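Pre-run checklist, planner and control stack, simulation cell
Revision: July 2025
Checked by: Amândio Carvalho
Build: Skendau planner on Grornel controller, scene file from Yurt

1. Scene loads without warnings. PASS
Comment: One deprecated mesh path still resolves through the fallback. Fix before the next Yurt release.

2. Base frame in scene file matches controller config. PASS
Comment: Compared by script. The February mismatch has not come back.

3. Joint limits enforced in planner and in controller. PASS WITH COMMENT
Comment: Planner limits are tighter on the wrist - keep them that way. The controller must never be the first to refuse a trajectory.

4. Table is present in the collision world. PASS
Comment: Top slab and legs are separate bodies. Do not merge them, the convex hull swallows the space underneath.

5. Pre-grasp pose reached with fingers open and clear of the table. PASS
Comment: Run from seed 554. Approach is vertical. The gripper stops above the target and holds until the grasp node sends a release.

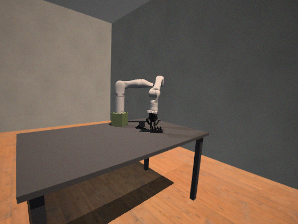
The hold timeout is set to 2000 ms. If no release arrives, the state machine should go to RETREAT and log the reason. In the current build it goes to RETREAT but the reason field is blank, so the log is useless for triage. Logged against Skendau.

6. Target removed from collision world before finger close. FAIL
Comment: Removal is asynchronous. In 15 of 31 runs the close command was issued first and the planner reported a start state in collision. Needs a blocking call or an acknowledgment.

7. Stop command honored during motion. PASS
Comment: Tested on approach and retreat only. Not tested during finger close, see item 6.

8. Perception pose age checked before planning. NOT TESTED
Comment: Conden bridge was off and poses came from ground truth. Do not sign this off from simulation state.

9. Logs and scene file archived with commit hash. PASS

Result: not released. Repeat items 5 through 8 after the fix.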